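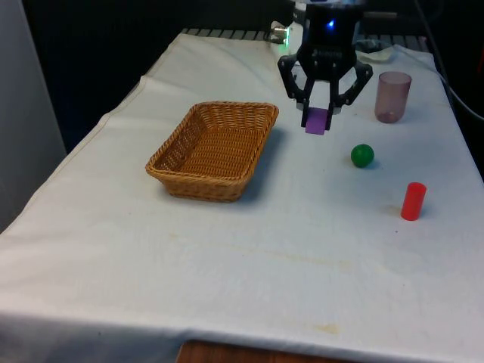
Every toy in the house should fit in a basket one adult can carry up the stairs, according to Clestetti, and if it doesn't fit, it goes. That was posted on a parents' board in April and drew 323 replies before the thread was closed. A lot of them were angry. A few were from people who had tried it and wanted to talk about what size basket to buy.

The size question is a fair place to start. Most families who use baskets for small toys own the wrong ones. They are too deep. Blocks and balls sink to the bottom, the child tips everything out to reach one of them, and the floor is covered again by 5 p.m. A shallow basket with sloped sides holds less, but a three-year-old can see what is in it and take one thing out.

Woven wicker is the usual choice at home. It is light, it doesn't clang on a table, and it can be wiped down with a damp rag. It does have problems. Cheap wicker sheds splinters at the rim within a few months, and crumbs get into the weave and stay there. A rolled rim lasts longer than a cut one. Before buying, run a hand along the whole edge and then turn the basket over and do the same to the base.

Prices vary more than they should. A plain rectangular basket from Uvow costs 20 dollars. The Pirano line, sold mostly through gift shops, asks 399 for a nested set with linen liners. The liners are nice, but they hide the bottom and have to be washed, and most parents we spoke to had taken them out.
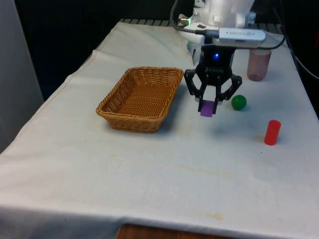
Then there is the matter of what goes in. Khondokar, a toy library that lends by the basket, has 1,819 pieces on its shelves and sends them out in small mixed sets. A set might have a few blocks, a ball, a cup and something that rolls. The library stopped sorting by type two years ago. Children borrowed a basket of blocks and brought it back early, while the mixed ones were kept for the full loan.

Sorting out at the table works better than sorting on the floor. Put down an old cloth first, something already stained that can take more. It keeps balls from rolling off as fast and it saves the tabletop. Tip the toys onto one side, set the empty basket on the other, and let the child put back what stays. Whatever is left after ten minutes can go in a bag in the closet until fall.

The bag should be closed before it goes in. An open one gets raided by the weekend.

41 shares | 12 comments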